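Every desktop computer is a box full of smaller parts. Each part has its own job, and each one is held in by a screw, a clip, a latch, or a plug. If you know the names of the parts, the inside of a computer stops looking like a jumble.
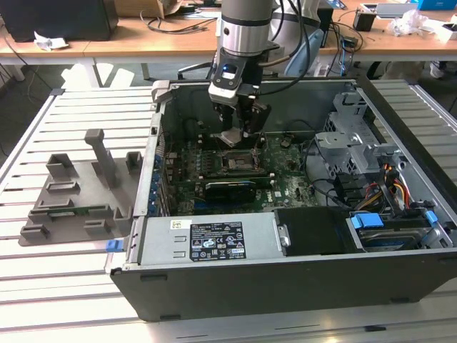 *By Melahat Soylu | October 14, 2026 | Reading time for most fourth graders: one lunch break*

## The case

The big black box is called the case, or the tower. It usually stands up on a desk or on the floor. When people work on a tower, they lay it on its side and take off the side panel. That way the parts face up and small screws don't drop out of sight.

The case is made to hold things in place. It also helps air move through. Computers make heat when they run, and the air has to carry that heat out. Some cases have a plastic air duct, a kind of tunnel that steers the air where it needs to go.

## The motherboard

The large green board is the motherboard. All the other parts connect to it, some by cable and some by plugging straight in.

A motherboard has thin metal lines called traces. They work like roads for electricity. Many of them are buried inside the board, in layers, so you only see a few from the top.

Motherboards have long, narrow slots too. Some are for memory. Others are for expansion cards, which are extra boards that give a computer new abilities. A card can add better graphics, for instance, or more places to plug things in.

## The power supply

The silver box at the edge of the case is the power supply. Electricity from a wall outlet is too strong for computer chips. The power supply changes it into the kind they can use and sends it out through bundles of colored wires. In many desktops, red wires carry 5 volts, yellow wires carry 12 volts, and black wires finish the circuit.

**Safety note:** Never open a power supply. It can hold a dangerous charge even after the computer is unplugged. Only open a computer case with an adult, and unplug it first.

## The hard drive

Your files live on a drive. They stay there when the power is off. Drives sit in a part of the case called a bay. Blue plastic handles and tabs are a hint from the maker: in many computers, a blue piece is one you are meant to press, pull, or slide.

## The processor

The processor is also called the CPU, which is short for central processing unit. It follows instructions, one after another, very fast. Adding two numbers is an instruction. So is checking whether you pressed a key.

The silver metal on top is the heat spreader. The chip that does the work is hidden underneath it. Gray paste goes between the heat spreader and the cooler to help heat pass across, and it often leaves smudges behind. The processor sits in a socket, and a metal bracket holds it down.

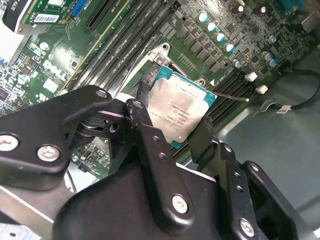
## Words to know

- **Bay:** a space in the case for a drive
- **Expansion card:** a board that adds something to a computer
- **Heat spreader:** the metal lid on a processor
- **Memory:** where a computer keeps what it is working on right now
- **Socket:** the place on the motherboard where the processor sits
- **Trace:** a thin metal path for electricity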